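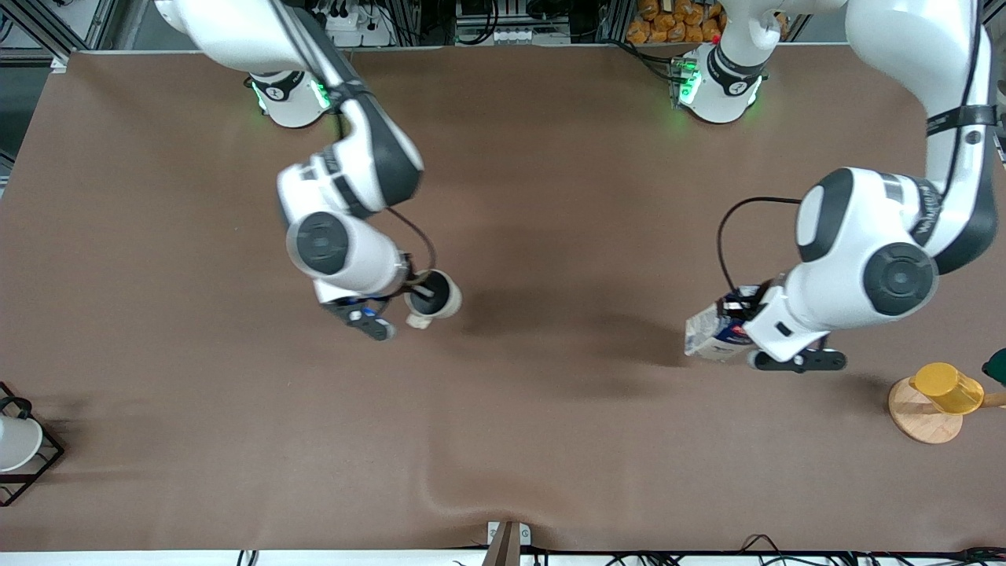

Robot arms doing our canteen prep – how did it change things for your staff?

Asked by Remedios Benítez, Mon 17 September
Filed under: Work and workplaces

Hi all, hoping someone has been through this already. I run the breakfast side of a staff canteen, we do 443 breakfasts on a normal weekday and there are six of us on the early shift. Management have signed up with a firm called Trinulard to put a pair of robot arms at the coffee station from December. The arms would set out the mugs, fetch the milk, pour it, and put the cartons back. The rest of the kitchen stays as it is, or so I've been told.

I'm not against it, I've got a bad shoulder and reaching up for mugs at half five in the morning is no joy. But my team are worried and I don't have good answers for them. Two of them have done that station for years and chat to everyone who comes through, and they keep asking me what they'll be doing instead. I asked the manager and got a leaflet.

So what I'd like to know is: did anyone lose hours? Who ends up looking after the thing when it stops? And is it faster than a person, or do we all stand there watching it? Also is there anything I should ask for in writing before it arrives? Thanks in advance, sorry for the long post!

Answer 1 (marked as helpful, 47 votes)

We've had two arms in our drinks area at Hoani for a bit over a year, so I can tell you how it went for us, though yours may be a different make.

Nobody lost hours in the first year, but that was only because our supervisor got it written down before they came. Get that. Ask for the number of hours per person and the date it's guaranteed until, and don't accept "no plans at present" as an answer, we had that first and sent it back.

On speed, no, it isn't faster. Jenny on our team can put out a tray of mugs and have the milk done while the arms are still making up their mind about the first one. What it does do is carry on at the same pace when there's a queue and when someone's off sick. The slow bit for us was always the milk. A mug is a mug, but a carton changes weight as it empties, and ours used to get squeezed a bit hard in the first weeks.
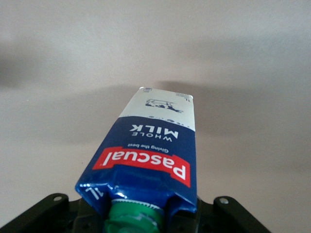 We ended up sticking to one sort of carton with a screw cap, and that did more good than any of the software updates. If your supplier keeps swapping brands on you, tell Trinulard now, because every change meant a morning of someone fiddling with settings while we did it by hand anyway.

As for who looks after it – we do. That was the real change. There's always one person on shift who knows how to stop it, clear whatever it's dropped and start it again, and for months that person got no extra money for it. I'd ask for three things: proper training for at least half the team (ours trained one, who then went on holiday), the time for wiping down and checking to be counted as work, and a bit on the hourly rate for whoever is in charge of it. We get 30 pence an hour now and it took a lot of moaning.

The chatting did suffer. The two who used to do drinks went over to hot food, and one loves it and the other still says she misses her regulars. I'd ask your two what they'd like before somebody decides for them.

Answer 2 (12 votes)

Agree with most of that. I'm maintenance, not kitchen, so I see the other end. Find out who they have to ring when it stops and what hours that person answers the phone. Our contract with Proneline started at 9, breakfast starts at 6, you can guess. Also check where the cables run and who is allowed to clean behind the bases, we had an argument over that for weeks.

And keep the old kit! Don't let them take the old station out until you've had a couple of months.

Fulgencio Toledo

Answer 3 (1 vote)

Our place looked at one called Jurnelero and didn't go for it, too dear. No idea about Trinulard sorry. Good luck with it

Comment from Remedios Benítez: Thank you both, this is so useful – I've got a meeting on Thursday and I'm taking the hours question and the phone one in with me. Hadn't thought about the cartons at all, we get whatever the supplier has on offer that week. Will ask about the pay too, and my two have already said they'd want to stay out front if there's any way of doing it, maybe on the till.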